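**Phased retirement** is an arrangement in which an older employee reduces working hours or duties over a set period before leaving paid work altogether. It is distinct from part-time employment in general, in that the end date, or a range of possible end dates, is usually agreed at the outset. The practice is also called gradual retirement or transition to retirement, although the latter term has a narrower meaning in some pension systems.

## Forms

The most common form is a reduced working week. An employee may move from five days to four, and later to three, with pay adjusted in proportion. Other forms include job sharing, seasonal work and a transfer to a less demanding position. Some employers offer a mentoring role, in which the employee spends part of each week training a successor.

Annualized hours are favoured in industries with a busy season. The employee works full-time for some months and is free for the remainder of the year.

## Use by employers

At Flalard, a food equipment distributor based in Nonthorpe, employees with at least 15 years of service may apply to reduce their hours over a period of up to 4 years. Applications are accepted each February. The company had 511 employees when the program began, and enrolment was capped at 100 places.

The engineering firm Abou Zeid limits its plan to technical staff. Participants keep full dental and drug coverage, while vacation entitlement is reduced in line with hours worked. Work from home is permitted under both plans – subject to a supervisor's approval – and neither employer pays for household furnishings or appliances.
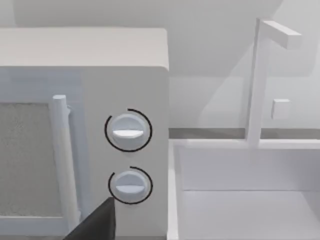
## Effect on pensions and benefits

The treatment of pension contributions varies. Under a plan based on final earnings, a drop in salary shortly before retirement can lower the pension payable for life. Some plans avoid this result by calculating benefits on the employee's former full-time salary, provided that contributions continue at the full rate. Plans based on accumulated contributions are less affected, but the final balance may be smaller.

Group life and disability insurance may end if hours fall below a minimum set out in the policy.

## Criticism

Labour organizations in Toleck have argued that phased retirement is sometimes offered to employees who would prefer to remain full-time, and that workloads are not always reduced along with hours. Smaller employers have raised the cost of covering the vacated hours – particularly where the work requires a licence or a long period of training.

## See also

- Early retirement
- Job sharing
- Mandatory retirement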